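双臂桌面作业课题Rusu：春季阶段工作记录
发布于 17/04/2025　分类：社团工作　作者：I-seul Yeon

本学期，Womum学生机器人社继续承担双臂桌面作业课题，课题内部代号为Rusu，指导教师为Baltasar Montes。本人自去年秋季起负责课题的数据整理与文档工作。现就春季阶段的任务设置、操作规程、数据质量及备赛安排作一记录，供社内成员及有意申请下一期课题的同学参阅。文中意见由本人负责，不代表社团正式立场。

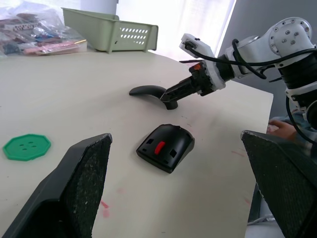
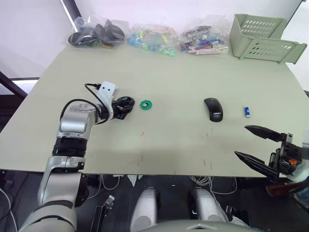

双臂桌面作业，两图中均可见黑色鼠标件、透明塑料袋与浅绿色镂空塑料篮。

一、课题由来

Rusu课题的最初设想，出自去年八月的一次社内讨论。当时社团刚刚完成单臂抓取练习，成员普遍认为，将积木由甲处移至乙处的训练已难以反映实际装配与拆解工作中的困难。Jin-sol Do在会上提出，可以选取日常办公用品作为操作对象，由双臂配合完成分离、归类和收纳。该提议经两轮修改后列入社团年度计划，并于同年秋季开始试行。

选择鼠标作为主要操作对象，经过了一番比较。遥控器、计算器和台灯底座均在候选之列。遥控器的电池盖过薄，夹爪指端难以找到稳定的受力位置；计算器按键面平整，但背部卡扣较紧，初学者往往需要反复施力，对夹爪的磨损较大。鼠标外壳有曲面，也有可供辨识的缝隙，大小适合夹爪张开的范围，且废旧件容易收集。社员自宿舍和实验楼征集到的鼠标型号各异，这一点后来给数据整理带来了相当多的工作，下文另述。

申请书中，课题目标表述为“在双臂协同条件下完成小型电子外设零件的分离与收纳，并形成可供后续学习算法使用的示范数据”。Montes老师审阅时删去了原稿中关于“全流程自主拆解”的一段，批注意见是先将示范做规范，再谈自主。本人当时对这一删改略有保留，现在看来，删改后的目标与社团的人力、时间较为相称。

二、任务设置

春季阶段共设置11项任务，难度由低到高编排。前几项为单件移动，操作者仅需使用一侧机械臂，将指定物件夹起并放入收纳篮。中间几项要求双臂先后动作，例如一侧按住物件，另一侧移开与之相邻的零件。最后几项要求双臂同时受力，其中以“外壳分离”一项最为费时。

任务说明书由Mal-soon Ko执笔。初稿对每一步的手臂姿态均有规定，篇幅很长，新社员阅读后反映不得要领。第二稿改为只规定起始条件、结束条件及禁止事项，中间过程交由操作者自行判断。以“外壳分离”为例，现行说明书的正文如下：

起始条件：外壳已去除螺钉，上下部分仅以卡扣相连，平放于桌面中部。
结束条件：上下部分完全脱离，两部分均静止于桌面，夹爪松开并抬离物件。
禁止事项：不得以夹爪敲击外壳；不得使两侧夹爪指端相互夹持；物件滑出桌面后不得在同一段录制中捡回继续。

第三条禁止事项曾引起争论。有社员主张，物件跌落后由人捡回再续录，可以节省时间。Ko同学坚持应当作废重录，理由是续录片段中物件位置会发生突变，后续使用者若不查阅备注，很难判断变化的来源。经讨论，规程采纳了她的意见。此后作废率一度上升，两周后渐趋平稳。

桌面布置方面，规程不要求每次完全一致。收纳篮、零件袋及各类小物件的位置由当班操作者在录制前自行调整，只需保证双臂可及，且不遮挡腕部相机的主要视野。做此安排，意在避免数据过于单一。秋季试行时，收纳篮始终置于同一角落，结果以该批数据训练的模型几乎不看篮子，只向固定方向伸臂，篮子稍有挪动便放空。这一教训在社内多次通报，新社员培训时亦列为必讲内容。

三、操作规程与轮值

录制工作按轮值表进行，每班75分钟，由一名操作者与一名记录员组成。操作者负责双臂控制，记录员负责填写任务编号、核对起始条件，并在每段结束后作出合格或作废的判定。判定权归记录员，操作者如有异议，可在备注栏中说明，由数据组复核时再定。

这一分工在施行之初并不顺畅。不少操作者习惯于边做边评，看到自己动作不够流畅，便要求重来。记录员若为低年级同学，往往不便拒绝。为此，社团在三月的例会上重申：动作迟缓不构成作废理由，中途停顿亦不构成作废理由，只有违反禁止事项或未达到结束条件方可作废。Eun-seong Cheon随后将上述内容整理为一页纸的对照表，贴于工位旁侧。对照表的措辞较为生硬，但便于查阅，沿用至今。

关于操作手法，社内意见不尽相同，兹将较有代表性的几点录于此处。

其一，关于接近速度。Do同学主张，夹爪在距物件一拳左右时即应明显减速，之后以匀速下探。Cheon同学则认为，减速过早会使每段时长增加，且操作者容易在等待中手部疲劳，反而引起抖动。两人各自录制若干段后交换观看，未能说服对方。目前规程对此不作规定。

其二，关于曲面零件的夹取。弧形塑料件平放于桌面时，两端与中部受力情况差别较大。多数操作者倾向于夹取较厚的一端，优点是不易滑脱，缺点是提起后另一端会向下摆动，放入篮中时需要额外留出高度。也有操作者先用另一侧夹爪将零件拨正，再从中部夹起，步骤虽多一步，放置时较为从容。

其三，关于腕部相机。部分社员在操作时只注视头部视角画面，对腕部画面关注不足，以致指端已与桌面接触而未察觉。培训中建议，在夹爪下探的最后阶段将视线转向腕部画面，夹取完成后再转回头部视角。此项建议说来简单，实际养成习惯需要数班时间，本人亦不例外。

其四，关于扁平物件。带孔的圆片和齿轮状小件厚度有限，夹爪直接下夹时，指端容易先行触及桌面。可行的做法是略微倾斜腕部，使一侧指端先贴近物件边缘，再缓缓合拢。Ko同学在说明书附录中收录了这一做法，并注明仅供参考。

此外，工位纪律方面有两项规定需要重申。机械臂通电期间，除记录员在操作者口头确认停止后整理桌面外，其他人员不得将手伸入作业范围。线缆走向每班开始前须检查一次，检查人在值班簿上签名。上月值班簿曾出现连续数班由同一人代签的情况，社团已作提醒。

四、数据整理情况

截至本文发布，数据组已完成登记的录制共1148段，其中超过500段属于双臂任务。登记不等于入库。每一段须经过完整性检查、时间对齐检查和标注复核，三项均通过后方可列入正式数据。目前复核进度落后于录制进度，主要原因在于人手不足，次要原因在于标注规则有过一次修改。

标注规则的修改涉及“接触”的定义。原规则以指端触及物件为接触起点，复核时发现，不同标注人员对“触及”的把握差异明显，同一段录制交由两人标注，起点可以相差颇多。新规则改以物件首次发生可见位移为准。此定义在力学上并不严格，但在画面中较易判断，标注人员之间的分歧有所减少。已按旧规则标注的部分需要返工，此项工作由本人与Cheon同学分担，预计学期结束前完成。

前文提到，征集所得鼠标型号各异。登记时若仅写“鼠标”，后续检索极为不便；若逐一写明品牌型号，则部分旧件标识已磨损，无从查证。现行办法是为每件物品赋予一个内部编号，编号写于登记册，不贴于物件表面，以免标签影响外观。登记册中另附简短文字，记录该件的外形特征及现有状态，如外壳是否完整、滚轮是否在位。拆分后的零件沿用原件编号并加后缀。

该办法的缺点是依赖登记册。三月下旬，登记册曾被借出用于编写说明书附录，当班记录员无册可查，临时以自拟名称登记，其中有“小黑”“另一个小黑”等写法。数据组事后花费一个下午逐段比对，方将名称统一。登记册现已改为共享电子表格，纸质册仅作备份，原则上不得带离工位。

时间对齐方面，头部相机与腕部相机之间存在微小延迟，不同班次的延迟并不完全相同。Do同学编写了一段对齐脚本，以夹爪开合动作作为参照进行校正，对多数片段有效。个别片段中夹爪全程未有明显开合，脚本无法给出可靠结果，需由人工处理。这类片段多出自“推移”类任务，今后录制时，拟要求操作者在开始前空夹一次。

五、备赛安排

社团拟以Rusu课题参加Duvurell校际机器人操作赛。赛事分为规定项目与自选项目，规定项目由主办方现场公布物件与摆放要求，自选项目由参赛队自行设计并陈述。指导教师与课题组商定，自选项目以“外壳分离与归类收纳”报名，规定项目则以平日任务中的单件与双件操作为基础进行准备。

参赛队由Jin-sol Do任队长，Mal-soon Ko负责陈述材料，Eun-seong Cheon负责现场调试，本人负责数据及文档。陈述材料要求以中文撰写，附图不限。Ko同学的初稿已在组内传阅，Montes老师退回两次，意见主要集中于失败案例部分。他认为初稿对成功片段着墨过多，对物件滑脱、双臂相互避让失当等情况一笔带过，评审读后难以了解课题组的真实水平。第三稿正在修改之中，失败案例部分将单列一节，由各操作者提供自己名下的片段并撰写说明。本人提交的是一段弧形件放置失败的录像，零件搭在篮沿后滑回桌面，当时记录员判为作废，依照规程并无不妥。

夹爪指端的耐磨垫由本地供应商Dorkora供货。经使用，旧垫表面附着灰尘后抓持力有所下降，擦拭后可部分恢复。备赛期间拟缩短更换周期，所需费用已列入社团春季支出计划，尚待批复。请各班在值班簿中注明指端垫的状况，发现翘边或脱落应立即停止录制并告知Cheon同学，勿自行以胶水粘补。

调试场地方面，五月上旬起，工位将优先供参赛队使用，日常录制班次相应减少。受影响的同学可与本人联系，改排至晚间时段，或转入标注复核工作。标注复核可以远程进行，时长计入社团活动学时，计算方式与录制班次相同。

六、关于新成员参与

近期收到若干同学来信，询问非工科专业是否可以参加Rusu课题。社团章程对专业并无限制，课题现有操作者中即有两位来自文科院系，其录制质量在复核中评价较好。申请者须先旁听一个完整班次，再完成单臂任务培训，经记录员两人签字同意后，方可进入双臂任务。培训所需时间因人而异，请勿在申请表中承诺具体完成日期。

亦有同学询问是否可以自带物件进行录制。原则上可以，但须提前提交登记，说明材质及是否含有电池。含电池的物件一律不予接受；玻璃、陶瓷及带有锐边的物件，亦不在现阶段考虑范围之内。零件袋中现有的小物件大多由社员捐出，用完后请放回原袋，各袋内容请勿混装。

申请表可在社团公告栏下载，填写后交Mal-soon Ko。数据标注岗位另有一份简短的试标材料，由本人发放，请在邮件标题中注明“试标”字样。

附：上篇记录中，本人将指端垫更换负责人误写为Jin-sol Do，应为Eun-seong Cheon，原文已改正。

评论（2）

Eun-seong Cheon：第三部分提到的对照表已更新一版，把“停顿”和“超时”分开写了。超时的判定标准请以新版为准，旧版请各班自行撤下。

I-seul Yeon 回复 Eun-seong Cheon：收到，电子表格中的链接已同步替换。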